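28 Dec 2025

Slept badly and got up before the heating did. Coffee, the last of the rye bread, then straight to the table to look at the Stetsiuk panel again, in case a night's rest had made it into something I would pay for.

It had not. It is still a tall narrow strip of cream stuff full of little black holes, with a gray braid down one side. The card that came with it says the material "breathes." I have covered chairs for most of my life and I have yet to meet a chair that needed to breathe. People sit on them. The holes get crumbs in them. I suppose the crumbs will be well aired.

Aatos Lappalainen thinks I'm being unfair. He called before ten, cheerful, and went through it all again: the customers in Hukthorpe want something lighter, the dark wool looks like a waiting room, and Stetsiuk will do the whole order for $137 a chair with the trim already on. I asked who had stitched the trim. He didn't know. I asked whether the braid was sewn or glued. He didn't know that either, but he had read the reviews, all 2,304 of them, or at any rate he had read the number. I told him I could find that many people who like canned peas.

Spent the morning going over it under the lamp. To be fair to the thing, the braid is good. It's thick, light and dark gray strands worked together so the twists make a row of arrowheads, and it follows the edge without wandering. Somebody took care with that. I would use that braid by itself, on the Rurkley footstool for instance, where it would hide the place I had to piece the corner.

The cream part I don't trust. It puckers. There are soft creases low down, and where they are, the rows of holes go out of line, and once your eye finds that it won't leave it alone. With plain cloth you can lose a small crease. With a pattern this regular every wobble shows. Aatos says it will pull flat once it's on a frame. Maybe. I've heard that said about a lot of cloth, usually by the person selling it. And if you pull hard enough to take out the creases at the bottom, what happens to the holes at the top?

Found a bit of red thread on it too, tiny, up by the edge. Probably nothing. Probably mine, given the state of my sleeves after the holidays. I left it where it was. I wrote "red thread, whose?" in the notebook and then felt silly, but I didn't cross it out.

Lunch was soup. Wrote out the two questions for Stetsiuk on the back of the envelope so I wouldn't soften them on the phone -- how is the braid fixed, and what does this look like after five winters with a dog on it. Their office is closed until after New Year, of course, which Aatos might have mentioned before telling me they needed an answer this week.

In the afternoon I tried to do something useful and sorted the trim drawer. Far too much gold gimp, left from the Tandton hotel job, and who wants that now? Put it in a bag for the school. Took half of it out again. Found the good curved needle I accused the cat of losing in the summer.

M. came by for the casserole dish and I asked her what she thought, without saying what it was for. She said it looked like a summer shoe. I have been trying not to see a shoe ever since. She also said she rather liked it, and that I had decided before I opened the package. That could be so. I told her I've been wrong about cloth before, and she asked when, and I said the green corduroy, and she said that was a long time back and I should try being wrong again soon to keep in practice.

So I'm not saying no yet. I'll ask for a full-width piece, no trim, and stretch it over the old seat in the back room and sit on it myself through January. If it behaves, Aatos can have his light chairs and I'll say so to his face. If it sags he can explain it to Hukthorpe.

It's on the table still. I'll put it away in the morning, and I need to buy lamp bulbs and bread.
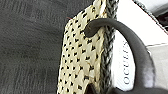
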